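Slatted produce stand, worth copying for the Hornley shop?
Reading time: 3 minutes

maihi_bea: Brândușa Ghiță wants our veg laid out like this, wooden stand with sloping bins. I'm not convinced. 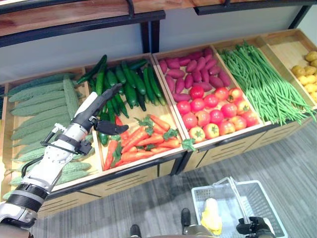
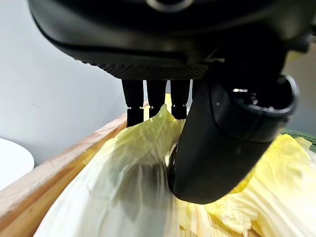
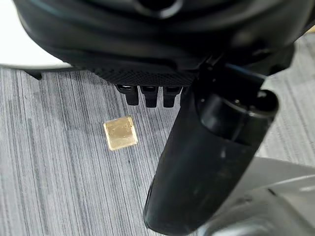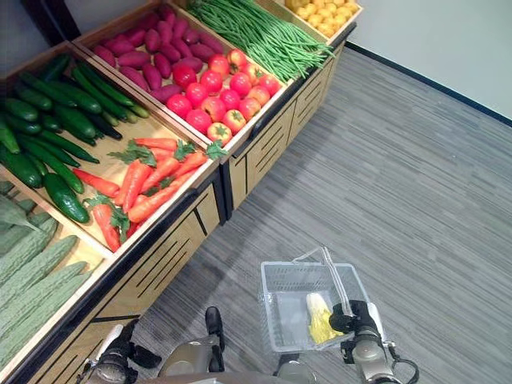 Post last edited by maihi_bea in September

trilleden: Looks smart. Carrots with the tops on always sell.

oldcrate: Do they? Tops draw the moisture out. And cucumbers sharing a bin with carrots, as in the first one — who sorts that lot at closing?

maihi_bea: My thought exactly. Paltow quoted 400 for a plain one, no trim.

trilleden: You're both being gloomy. Bitter melon needs showing off or people walk past it.

oldcrate: They'll walk past it anyway. I'd keep the crates and spend the money on a decent fridge.

maihi_bea: She's set on it. I'll ask Paltow if they do one with 3 bins.

Related threads
Keeping napa cabbage crisp
Sweet potatoes: sack or shelf?
Striped carpet in a shop, yes or no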